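Unit 4: Upholstery Leather – Care and Costing

Reading for this unit: Salholm workbook, section on cover materials. Bring your swatch card to the October lab.

1. Finish types
Aniline leather is dyed through and has little or no surface coating. It stains easily. Pigmented leather has a colored coating on top and is the usual choice for family rooms. Semi-aniline falls between the two.

Pale colors show dye transfer from jeans and dark throws. Test any colored cushion cover with a damp white cloth before it goes on light leather. 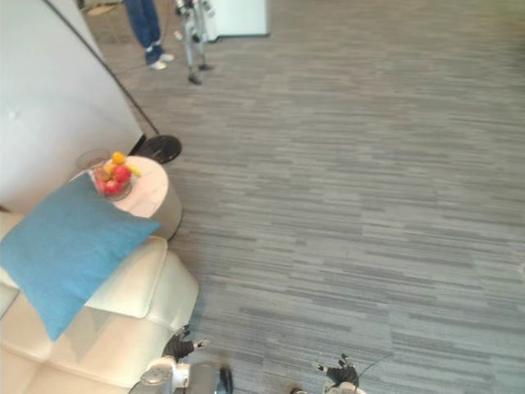 A teal-blue cushion against cream leather is a typical pairing for this test.

2. Estimating hides
Hides are irregular, so waste is high. In our costing exercise the Brostar order calls for 335 square feet of cut pieces. Add 34 percent for waste and round up to whole hides. Small panels use up offcuts but add sewing time – price the labor on its own line.

3. Seams and tufting
Dust collects in stitched lines. Vacuum with a soft brush first, then wipe. Never soak a seam.

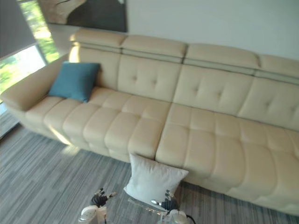 Fig. 2. Cream leather sectional with tufted backrest and adjustable headrests.

4. Light
Direct sun dries and fades leather. Note window positions on the floor plan before you place seating.

Homework: problems 1 to 6, worked in square feet. Show your waste allowance.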